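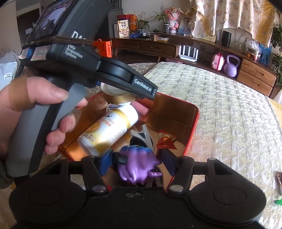 Home Organizing Basics - Handout 3: The Catch-All Box
Instructor: Evie Kettle

Welcome back! Tonight we get to my favorite topic in the whole course, the small stuff. Every home has a box, a drawer or a bowl where little things land, and I love them, because you can finish one in a single sitting and feel great afterward.

What usually turns up
- supplement bottles and vitamins
- snack wrappers, full or empty
- little figurines and toys
- lids that have lost their jar
- plastic pieces of unknown origin (everyone has these!)

How we sort
Set the box on a firm surface where you can reach it from both sides. Take out one thing at a time and decide on it before you touch the next. Big things first, then the small ones underneath.

We use four groups:
Keep here - you reach for it in this room.
Move - it belongs in another room. Don't walk it there yet!
Match - lids, caps, loose parts. Hold these until the box is empty, then try them against everything else.
Out - wrappers, dried-up pens, broken bits.

Bottles deserve a minute of their own. Read the label, find the expiration date, check that the cap closes. Anything for your health should live with the rest of your health things, out of reach of kids, and expired bottles go to a pharmacy take-back if your town has one.

Figurines and keepsakes slow people down. Colin Rudd's class last year sorted 177 small items in one evening and spent almost half of it on the toys - so do those at the end, when the rest is out of the way.

Putting it back
Wipe the box out first. Heavy things lie flat on the bottom, light things on top, and leave some room. A box packed to the rim is a box you'll be dumping out again by September.

For next time
Pick one box at home, no bigger than a shoebox, and run it through the four groups. Write down what ended up in Match and bring the list. I can't wait to hear what you find!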